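Speaker notes: Bins, Trays and Other People's Handwriting
A talk on laying out a kitting bench
March 29, 2019
Langat room, after the coffee break

Start before they have all sat down. If I wait for quiet we lose the demo at the end, and the demo is the only part anyone fills in a feedback form for.

Opening. Ask for a show of hands: who has a drawer at work labeled MISC? Keep your hand up if you have two. Wait for the laugh. Then own up that when I started at Luvthorpe we had a whole cabinet labeled MISC, and inside it was a smaller cabinet, also labeled MISC, with a lock on it. We never found the key. It was probably in the cabinet.

Background, keep it short. Luvthorpe puts together small control kits for Wenov: circuit boards, solenoids, the odd cable. The order was for 500 kits. We shipped 513, which sounds generous until you learn that 43 of them came back with something missing. Pause here. Let the people who do this for a living do the math on their own faces.

What we blamed, in order: the supplier, the night shift, the scale, the supplier again. Do not dwell on the scale. The man who sold us the scale may be in the room.

What was wrong was the bench. Parts sat in the bags they came in. You opened a bag, took what you needed, folded the top over, and put it down on top of a different open bag. By lunch you were working on a small hill. The solenoids hooked their leads through each other and came out of the bag as a family.

Tell the Condico story only if we are running early. (They sent us a very nice sorting rack. It had 174 compartments. It took us longer to find the right compartment than it used to take to find the part. It now holds tea bags, and I have to say it's excellent for tea bags.)

Rule one: one kind of part to a bin. People nod at this and then go home and put two kinds in a bin. Say it again slowly.

Rule two: the bin should be bigger than you think. A full bin is a bag with corners. You want to see the floor of it.

Rule three: the bin where parts wait and the tray where they get put together must not look alike. Different color, different material, I don't care. We had matching ones to begin with, and they looked wonderful, and people built half a kit in the storage.

Click through the next four without talking. Count to five on each. Drink some water.

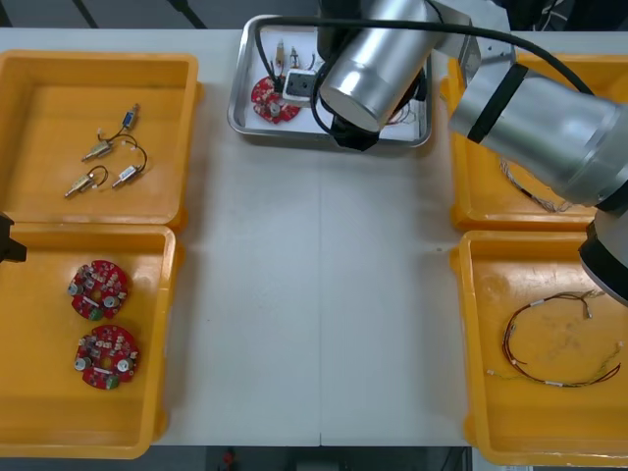
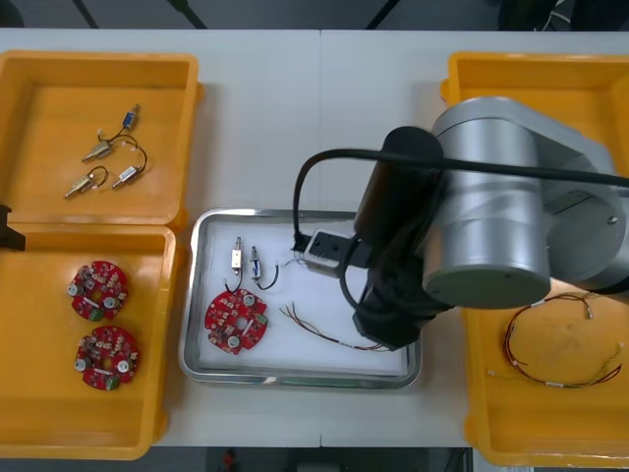 Solenoid up close, then boards up close:
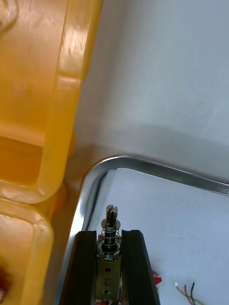
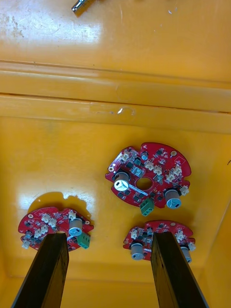
Loose wires are the part of this I get asked about most, and I still don't have a good answer. A board stays where you put it. A solenoid comes with leads, and leads have opinions. Go back to the first slide and point at the upper-left bin: four solenoids in there, with one lead looped up in the air like it wants to ask a question. Two of those in a deep bag will find each other. Spread out on a flat floor they mostly leave each other alone, and mostly is as far as I'll go in front of an audience. We tried twist ties, and then we had a twist tie problem. We tried taping the leads to the body, which worked until September, when the tape glue got on everything. If anyone in the room has cracked it, stop the talk and tell us.

Likely questions.

Do lids help? No. A lid is a shelf, and somebody will put a sandwich on it.

Why not label the bins? We do label the bins at Luvthorpe. Then the parts change and the label doesn't, and now you have a bin that lies. Check your labels when you change your parts. I know how that sounds.

Does color matter? Less than contrast. A red board on an orange floor still shows up fine, to my surprise. Black cable on a black mat is how you lose an afternoon.

What about foam cutouts? Lovely. Expensive. Wenov changed the board shape the week ours arrived.

Demo. Two people from the front row, one bag of mixed parts, one set of bins. First one sorts, second one builds, then they swap and complain about each other. Bring the spare bag. Do not use the bag from last time, it still has the glue in it.

Leave the bin sizes slide up while they pack away. Ask for the pens back.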